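About Derkley

Derkley packs and relabels household goods for other companies. Bottles, tubs and pouches arrive on mixed pallets, and we sort them, check the labels and send them out in the cartons our customers ask for. We have 170 employees at 2 sites. The larger one is in Gruduvero, where we also have our offices and training rooms.

For most of our history every item was picked up by hand. Sorting was the job new people started on and the job they most often asked to leave. It means standing in one place and turning the wrist the same way all day. We began looking at robot arms when sore wrists and shoulders became the most common reason for a change of duties.

How we automate

Our first robot cells went onto the Murakami line, named after the street the old building stood on. There are 11 cells now. Each one takes loose bottles from a conveyor or a table and places them label up for checking. The cells are slower than an experienced sorter on odd shapes and soft packs, so those still go to people.

No one at Derkley lost a job when the cells came in. Some jobs did change. Sorters who wanted to were trained as cell operators, a course of 15 shifts with a pay raise at the end. Operators clear jams, set up new products and decide when an arm should be stopped. Others moved to label checking or to the dock. A few preferred hand sorting and still do it.

The change has not been easy for everyone. Operators walk more and lift less, but they have to watch several things at once, and some find that more tiring than the old work. We shortened the time between breaks on the cell line after hearing this from the crew.

Protora

Protora is our own program for trying out new products before they reach the line. Operators take part from the start, and a product is not released until they have signed off on it. Bottles lying on their sides get a lot of attention, as they roll when they are gripped badly.

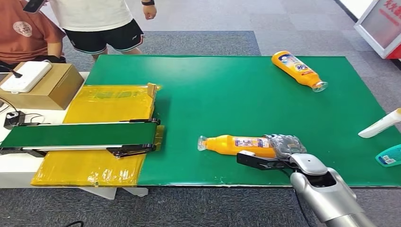
Text: Derkley Communications
Updated 24 September 2022

The arm has its gripper on the cap end of an orange bottle, with another of the same kind farther back on the green mat. Grip position is one of the settings operators work on in Protora, along with speed and the angle of approach.

Working with us

We hire sorters, operators and dock staff throughout the year. You do not need any experience with robots to apply. The next operator course in Gruduvero starts in October, and current employees can sign up with their shift lead.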